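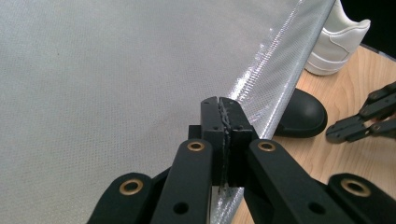 Pale silver-gray fabric with a frayed edge.

Putting Away Summer Items: Reflective Fabrics and Rubber Sandals
Drulness Household Advice Service, Leaflet 188
Prepared by Gisela Escobar

Residents are advised to inspect summer articles before they are placed in storage. Silver-faced sheets, window shades, picnic covers and rubber footwear are often folded away directly after use, and damage is then discovered the following July, when the article is needed again. The work can be done at any clear table and does not require special equipment.

Preparing the table

Wipe the tabletop and let it dry. On a wooden surface, spread an old towel or a clean cotton sheet before laying out anything that has been used outdoors. Sand and grit scratch a finished table quickly and will also mark a reflective coating. Footwear and fabric should be handled separately, with the fabric first.

Reflective and coated fabrics

Shake the sheet outdoors and lay it flat with the shiny side up. Look along the folds, where a coating tends to wear first. Flaking or powdering on the towel means that the coating is near the end of its life, and the article should not be used around food.

Clean with a soft cloth, lukewarm water and a few drops of dish soap. Wipe in one direction. Do not wring the fabric, and do not put it in a dryer. Ironing is not recommended for any article with a metallic finish unless the care label expressly permits it. Dry the sheet over a rail or the back of a chair, turning it once. Both faces must be fully dry before folding.

Frayed edges

A frayed edge should be dealt with before storage. Trim only the threads that stand out beyond the edge, using sharp scissors, and do not pull at them. On a fabric that will take a needle, turn the edge under twice and sew a plain hem. Needle holes in a coated fabric are permanent, so a strip of fabric tape folded over the edge is often the better choice. Press the tape down along its whole length and leave it under a flat board for some 30 minutes.

Large sheets are best rolled around a cardboard tube. If a sheet must be folded, use loose folds and change their position each year.

Rubber sandals and flip-flops

Rinse the sandals in lukewarm water and scrub the footbed with an old toothbrush. Textured straps hold more dirt than smooth ones and should be brushed in small circles. Avoid bleach and solvents. Stains that remain can be treated with a paste made from 3 parts baking soda and 1 part water, left on briefly and then rinsed away.

Check the toe post and the points where the strap joins the sole.
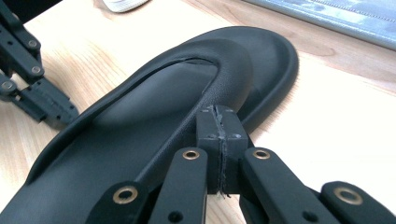 Bend the sole gently and look for fine cracks on the underside as well. A sandal with a split at the base of the post should be discarded, as glue seldom holds under the weight of a person walking. Worn tread is a further ground for replacement, particularly where the sandals are used on wet tile.

Dry the pair indoors, away from heaters and direct sun. Rubber that has been dried with heat may shrink or warp.

Storage

Store sandals side by side, soles down, in a ventilated box. Do not place heavy articles on top of the straps. Keep rubber and coated fabric in separate containers, as dark rubber may leave marks on a light surface over time.

Mark each box with its contents and the month of storage. Articles kept in a basement or garage should be looked at after 2 months for signs of damp.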